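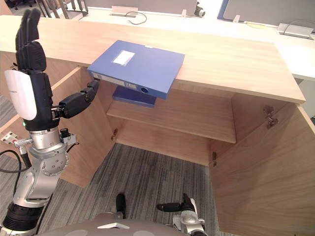 Une main à quatre doigts et un pouce face à une boîte d'archives, pendant la comparaison menée chez Surkstead.

Les mains robotisées à plusieurs doigts valent-elles leur prix pour ranger un placard ? Surkstead, qui exploite des espaces de bureaux et des salles d'archives, a voulu le savoir avant de signer quoi que ce soit. L'entreprise a publié le 2019-02-09 une note de synthèse sur ses essais, et le moins que l'on puisse dire est qu'elle laisse le lecteur sur sa faim.

Le principe est simple. Deux préhenseurs, un même bras, un même meuble bas à portes battantes, des boîtes d'archives en plastique. D'un côté la main multidoigts fournie par Hutero. De l'autre une pince parallèle de Prutlow, le genre d'outil que l'on voit depuis longtemps sur les lignes de conditionnement et qui ne fait rêver personne dans les salons. La tâche consistait à saisir une boîte posée à plat, à la déplacer entre le dessus du meuble et la tablette intérieure, puis à la relâcher sans la faire tomber.

Surkstead annonce 500 tentatives en tout, réparties à parts égales entre les deux outils. Le chiffre a l'air sérieux. Il l'est un peu moins quand on lit la suite : les essais ont été conduits sur un seul modèle de boîte et un seul meuble, avec un opérateur en téléopération pour les phases d'approche. La part d'autonomie du système n'est précisée nulle part. Une tentative où l'opérateur reprend la main trois fois avant la saisie compte-t-elle comme une réussite ? La note ne le dit pas, et la question posée au service de presse est restée sans réponse à l'heure où nous publions.

Les résultats, donc. La main de Hutero a laissé tomber la boîte 7 fois, la pince de Prutlow 19 fois. Présenté ainsi, l'avantage est net, et c'est ainsi que le fabricant le présente depuis la publication. Il faut pourtant aller jusqu'au tableau en annexe pour découvrir que la plupart des chutes imputées à la pince sont survenues lors de la première série, avant un changement de patins. Après ce changement, l'écart devient si mince que les auteurs eux-mêmes renoncent à le commenter.

La durée des cycles raconte d'ailleurs autre chose. La pince est plus rapide dans toutes les séries. La main passe un temps considérable à se placer : il faut amener le pouce près de l'extrémité de la boîte, vérifier l'alignement, refermer les doigts un à un. Sur une boîte qui dépasse légèrement du bord du meuble, la manœuvre se comprend. Un magasinier, lui, ferait le geste sans y penser.

Reste l'argument du trou de préhension. Les boîtes de classement de ce type portent sur la tranche un trou rond prévu pour y glisser un doigt, et Hutero y voit la démonstration que le mobilier de bureau, conçu pour l'homme, appelle une main qui lui ressemble. L'idée est séduisante. Elle figure en bonne place dans la brochure. Mais la note de Surkstead ne contient pas une seule série consacrée à cette prise – toutes les saisies comptabilisées se font par les côtés ou par le dessus. L'avantage supposé de l'anthropomorphisme n'a donc pas été mesuré là où il aurait le plus compté.

Même réserve à propos de la vision. Le bras gauche porte au poignet une petite caméra, tournée vers l'avant. Les deux préhenseurs en ont-ils disposé dans les mêmes conditions ? D'après la note, la caméra a été « repositionnée » entre les séries, sans indication de distance ni d'angle. Quiconque a déjà réglé une cellule de préhension sait ce que quelques centimètres peuvent changer, surtout lorsqu'il faut viser une boîte bleue dans l'ombre d'un placard. Comparer deux outils en déplaçant l'œil qui les guide est une façon curieuse de procéder.

Le contrôleur, fourni par Jääskeläinen, est resté identique pendant toute la durée des essais, ce dont on se félicitera. Il a tout de même connu 5 arrêts de sécurité, tous avec la main multidoigts. La note les attribue à un seuil de couple trop prudent, relevé ensuite. Les tentatives interrompues ont été retirées du décompte. Si on les y réintègre comme des échecs, le score de la main passe de 7 à 12, et le bel écart du communiqué fond encore.

Sur le coût, pas un mot. Surkstead invoque la confidentialité des offres, ce qui se défend, mais une comparaison d'outils sans les prix, sans l'entretien et sans la durée de vie des revêtements de doigts ressemble davantage à une démonstration commerciale qu'à une aide à la décision. Les patins d'une pince parallèle se remplacent avec un tournevis. On aimerait savoir ce qu'il en est des extrémités caoutchoutées d'un pouce articulé, et combien de temps la cellule reste à l'arrêt pendant l'opération.

Il serait injuste de tout rejeter. Surkstead a au moins travaillé sur un vrai meuble, avec des portes qui gênent le passage des bras et une tablette difficile à atteindre, quand tant de vidéos du secteur se contentent d'un cube en mousse sur une table dégagée. La publication du tableau complet, chutes comprises, mérite aussi d'être saluée. Sans lui, cet article se serait limité au communiqué.

L'entreprise prévoit une seconde campagne en juin, cette fois avec des boîtes de plusieurs tailles et, promet-elle, un protocole de reprise en main « clairement défini ». Prutlow demande que la position de la caméra soit figée pour toutes les séries. Hutero n'a pas souhaité commenter ce point et renvoie à sa brochure. Aucune commande n'a été passée à ce stade, ni à l'un ni à l'autre.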